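Como organizar uma cuba dupla para lavar louça à mão

Quem tem cuba dupla costuma usar os dois lados para a mesma coisa, e a louça suja acaba misturada com a limpa. O método abaixo separa as funções e serve para a louça de duas ou três pessoas.

O que vai precisar

Um escorredor de metal que caiba dentro da cuba
Detergente neutro e esponja macia
Um pano de microfibra
Uma escova pequena para o ralo

Antes de comprar o escorredor, meça a cuba por dentro. A minha tem 38 cm de largura e o primeiro que encomendei, da Enen, não entrava. Troquei por um modelo da Tarine, mais estreito, e sobraram 2 cm de folga para tirar e pôr sem riscar o inox.

Passo 1. Escolha o lado do escorredor

Ponha o escorredor na cuba mais distante da mão com que você esfrega. Para destros, em geral é a esquerda. A outra cuba fica livre para lavar e enxaguar.

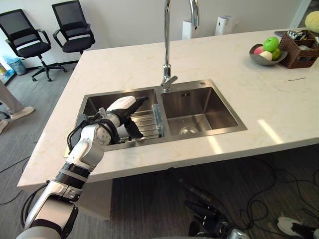

Passo 2. Lave por ordem

Comece pelos vidros, com a água ainda sem gordura. Depois passe aos talheres, aos pratos e, no fim, às panelas. Raspe os restos de comida para o lixo antes de abrir a torneira.

Passo 3. Enxágue e escorra

Enxágue cada peça por dentro e por fora. Os copos vão de boca para baixo, sem encostar uns nos outros. Deixe escorrer uns 30 minutos e seque com o pano o que ainda tiver gotas, principalmente os vidros.

Passo 4. Limpe as cubas

Retire o escorredor e passe a esponja com detergente nas paredes e no fundo, sempre no sentido do escovado. Use a escova em volta do ralo e nas ranhuras do ladrão. Enxágue e seque.

Se a bancada for de mármore, não deixe vinagre nem limão em cima dela. O limpa-inox da Givmont também não deve tocar na pedra.

Uma vez por mês, deixe o escorredor de molho em água morna com detergente e confira os pés de borracha, se o seu tiver.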